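**Thursday, February 18, 2021. Bench 2, gripper comparison, cont.**

Parvathi, with Ajith on the pendant for most of the day
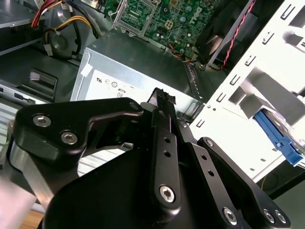 The question for today was whether the linkage gripper from Vomlow is worth the extra bulk over our old parallel-jaw Asen, and I'm going to spoil it now: I think yes, with grumbles! The Asen is a lovely simple thing, two jaws sliding on a rail, and it has done us proud on boxes and blocks. But computer teardown is all awkward reaches, and I wanted to see how each one behaves inside a desktop case with the parts still in it. First job was just getting the fingers near things without hitting other things. The Vomlow's finger is nicely slender where it matters, and from the wrist view I could line the crosshatched pad up against the label side of the power supply and still see the board with the DELL print beyond it. That's a big deal for Ajith, who was jogging by eye off that view and normally complains at me the whole time.

What the wrist view also tells you is how much gripper there is. The links and the housing take up the whole lower half of the picture. With the Asen on the same mount we get a good deal more of the case and a good deal less metalwork. I don't want to shift the camera up until Bindu has looked at it, as her hand-eye calibration is from last week and it was a pain to get.

**Approach tests**

Same target for both: come down to the power supply, stop short, close on the near edge, open, back off. No lifting today, the unit is still screwed in.

- Asen: 23 tries, 5 of them abandoned because the jaw body was going to foul the drive cage. Every one of those was with the wrist turned towards the cage. Straight on, it's fine.
- Vomlow: 23 tries, 2 abandoned. Both were my fault, I had the old tool centre point loaded (!!) and it was stopping in the wrong place. Didn't rerun them, so the score stands.

The way the Vomlow closes is really pleasing to watch. The fingers swing in on the links and the pad meets the face fairly flat even when we come in a bit crooked. The Asen, if you come in crooked, touches with one corner and then sulks.

The bad news is that the swing changes the reach. As the fingers close, the tips move forward along the tool axis, so the height you want at the start of the close is not the height you want at the end. Krishnamoorthy warned me about this in the autumn and I nodded and didn't write it down. Writing it down now: TIPS MOVE FORWARD ON CLOSE. He has a correction table for it from the Braltport job and will send it over. If it's any good we can put it in the controller and stop thinking about it.

**Controller**

We ran everything off the Rao controller today, with the gripper on its own serial line. Close command to first contact was steady at 386 ms with the Vomlow at medium speed, which I measured off the current trace. I'd like the same figure for the Asen but its driver only reports open, closed or "moving", so there's nothing to plot. Dinesh thinks there's a debug register we can poll. Dinesh, if you're reading this, please show me!

Force setting: started low and crept up. At the lowest setting the pad slid along the casing when Ajith nudged the arm sideways. One step up and it held. I left it there and didn't go looking for the top end, not with someone's nice intact case underneath.

**Cables**

We haven't solved these. Both grippers can get to the power supply, and neither gives me any confidence around the red and yellow wires coming off to the side. The Vomlow has open gaps in its linkage, and a loop of wire could quite easily find its way in there and get pinched as the links close. It didn't happen today, but we kept well to the other side. Ajith suggested a thin sleeve over the linkage, like a sock. I laughed and then spent my whole tea break drawing it. Sketch is on the back of the test sheet. Needs to be stretchy enough not to load the fingers, and must not cover the screw heads, or we'll be peeling it off each time we check them.

**Left over**

- Check all the link screws with the proper driver. Marked two with paint pen so we can see if they creep.
- Bindu: is there room to raise the camera and tilt it down a touch, or does that wreck the calibration?
- Get the correction table into the controller before we try any lifting.
- Repeat the approaches on the drive cage side with the wrist turned, Vomlow only.
- Order spare pads. The pair we have still grips well, but I can feel the pattern starting to smooth over on one.

Vomlow left on the arm overnight, air and power off, Asen back in its box on the shelf with both jaws screwed on.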